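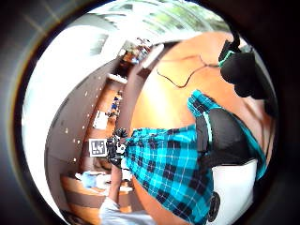

読了時間:4分

シャツをたたむ。人間なら考えごとをしながらでも済ませてしまうあの動作を、ロボットに覚えさせようとしている人たちがいます。Sivachの公開見学日が9月9日にCesdenで開かれると聞いて、朝いちばんの回に申し込みました。家事ロボットの話になると早口になる私としては、行かないわけにいきません!

話を聞かせてくれたのは、布を扱うプロジェクト「Lunen」を率いるFiifi Quarteyさんと、動作の記録を担当するEwurabena Nyarkoさん。見学の合間に、と言いながら、結局お昼休みをまるごともらってしまいました。

「布はいちばん意地悪な相手なんですよ」とQuarteyさんは笑います。「箱やコップなら、つかむ前と後で形が同じでしょう。シャツは触った瞬間に別の形になる。昨日うまくいったつかみ方が、今日の置き方ではまるで通用しません」

もともとは工場の搬送装置を設計していた人で、硬いものばかり十年近く相手にしてきたそうです。転機は自宅の洗濯物。子どもの服を山のようにたたんでいた晩に、自分の手が何をしているのか言葉にできないと気づき、翌朝には上司に企画書を出していたといいます。「妻にはいまだに、たたみ方が雑だと言われますけどね」

Lunenが集めてきた手作業の記録は、6月の時点で3,121本。そのうち学習に使えると判断したのは2,141本でした。残りはどうしたのかと尋ねると、Nyarkoさんが身を乗り出しました。

「捨てていません。袖をつかみそこねたり、途中で裏返ってしまったり、そういう記録のほうが見ていて面白いくらいです。今は別にまとめてあって、失敗からの立て直しを教えるのに使えないか試しているところです」

この話、もっと聞きたかった。きれいにたためた例だけを見せられたロボットは、ちょっと崩れただけで途方に暮れてしまうのだそうです。私の子ども時代の習字を思い出しました(お手本どおりに始めて、一画ずれたらもう終わり)。 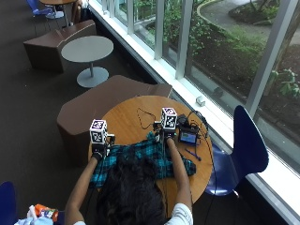 たたむという動作を記録するのに、Lunenのチームは人の手の動きをそのまま測るやり方を選んでいます。ロボットを遠隔で操縦するより、人が自分の手でやったほうが動きが自然になる、というのがQuarteyさんの考えです。見学者がいちばん長く足を止めていたのも、窓ぎわの丸テーブルでした。くしゃっと広がった青緑のチェックのシャツに両手を伸ばすと、左右の手に付いた白い立方体もいっしょに動きます。面に印刷された白黒の模様をカメラが読み取り、手の位置と向きを割り出すのだと、Nyarkoさんが教えてくれました。

「模様が隠れると位置がわからなくなるので、最初はみんな動きがぎこちないんです。立方体を気にして、ひじが浮いちゃう。慣れてくると忘れます。忘れてからの記録がいいんですよ」

選ぶ服にもこだわりがあると聞いて、がぜん楽しくなってきました。Nyarkoさんのお気に入りはチェック柄。しわが寄ると線がゆがむので、あとで映像を見返すときに布の流れが追いやすいのだとか。逆に苦手なのは真っ黒な薄手のセーターで、「どこが袖なのか、私にもわからないことがあります」とのこと。

それから、アイロンの当たったシャツは使いません。洗濯かごから出したままの、ねじれて片袖が裏返ったようなものを渡すそうです。家で出会うのはそういうシャツだから、と。

場所の話も聞きました。実験室としてはJafarzadehという別棟があり、機材も照明もそちらのほうがそろっています。それでも月に何度かは、カフェテーブルのあるような、ふだん人がくつろぐ場所に道具一式を持ち出す。「同じ机と同じ照明で集めた記録ばかりだと、ロボットがその部屋の専門家になってしまう」とQuarteyさん。昼と夕方で窓の光がまるで変わるのも、彼にとっては歓迎すべきことらしく、曇ってくるとむしろ嬉しそうに空を見るのだとNyarkoさんが横から付け加えました。

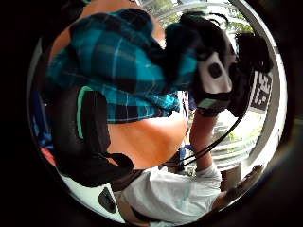
記録を取る人には、特別な訓練が必要なのでしょうか。

最初に短い説明を受けて何度か練習すれば、誰でも参加できます。たたみ方の流儀はそろえず、各自がふだん家でやっている手順のまま記録します。

流儀をそろえない、というところが私はとても気に入りました。袖を先に内側へ折る人もいれば、まず縦に半分にする人もいる。宙で振ってから置く人もいる。Nyarkoさんによれば、同じ人でも午前と午後で順番が変わることがあるそうです。

「母のたたみ方を真似している人が多いんです。私もそう。裾を胸の前で一回そろえる癖があって、それがちゃんとデータに残っている。ちょっと照れますけど、嬉しいですよね」

では、いつになったら我が家の洗濯物をたたんでもらえるのか。しつこく聞いてみました。Quarteyさんはしばらく黙って、「年数は言わないことにしています」と答えました。前に一度、社内の発表会で言ってしまい、いまでも同僚にからかわれるのだそうです。目下の目標はボタンの付いた長袖を最後までたたむこと。タオルはかなり安定してきた一方で、襟のある服になると急に難しくなり、靴下の組み合わせにはまだ手をつけていません。

「靴下は別のチームにやってほしい」とQuarteyさん。「いえ、私はやりたいです」とNyarkoさん。お二人のあいだでは何度も出ている話題のようでした。

帰りぎわに、たたむのがうまい人の手はどこが違うのかも聞いてみました。Nyarkoさんの答えは「つかみ直しが少ない」。その晩さっそく自分の手を見ながら洗濯物を片づけてみたら、私はTシャツ一枚で何度も何度も持ち替えていました。次の公開日の予定はまだ決まっていませんが、募集が始まったらまた申し込みます。今度は手持ちのいちばんやっかいなシャツを持って!

シェア 353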